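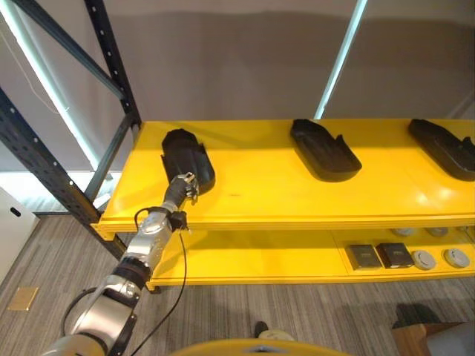
Why do people stop mending their shoes?
Final project report, 8/12/26

I picked shoe repair because my nan wore one pair of brown lace-ups for 19 years and I've never managed two winters out of anything. I wanted to know when people in our town stopped going to the cobbler, and whether price was really the reason (my tutor was fairly sure it was, I wasn't).

The best thing I found was the order books from Wragg, the repair shop that used to be at the bottom of the market. Maureen Bloxham worked the counter there and kept the lot in her spare room, and she let me sit at her kitchen table with them for most of August. The fullest book has 1,954 jobs in it. Heels come up again and again, then soles, then stitching, and every so often something lovely like "dye to match hat"!

Her handwriting is fine but the other assistant's is dreadful, so I had to leave some entries out of my totals. I've marked those in the appendix.

For the present day I did a survey. I handed out 300 forms, mostly outside the library and at the bus station, and got 39 back, which was a bit of a blow. I'd do it on people's phones next time. Still, the answers were more interesting than I expected. Plenty of people said they would pay for a repair but didn't know where to go, and a few thought their shoes couldn't be mended at all – trainers especially.
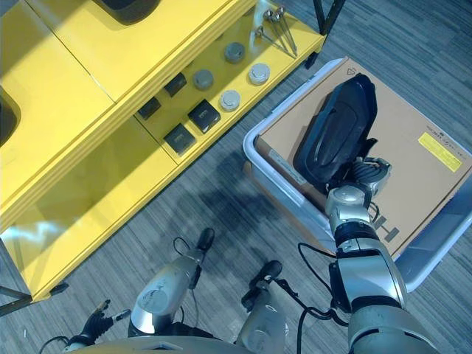 That second group sent me off in a new direction. Older shoes were often stitched to a welt, so a worn sole could come off and a new one go on. A lot of modern ones are glued or moulded in one piece, and when the bottom goes it's much harder to do anything sensible about it. Maureen says they began turning trainers away at Wragg years before it shut, and she hated doing it because people looked so let down.

So I think my tutor was half right. Price matters, but it matters more when the shoe was cheap to begin with and the repair is fiddly. I'd also underestimated plain distance. The nearest cobbler is now two buses away, and on a Saturday the second one hardly runs.

My weak spots are the tiny survey and having books from only one shop. I did write to another repairer in the next town but never heard back. If I carry this on next year I'd like to ask children what they think happens to old shoes, and to have a go at reheeling a pair myself – Maureen has offered to supervise.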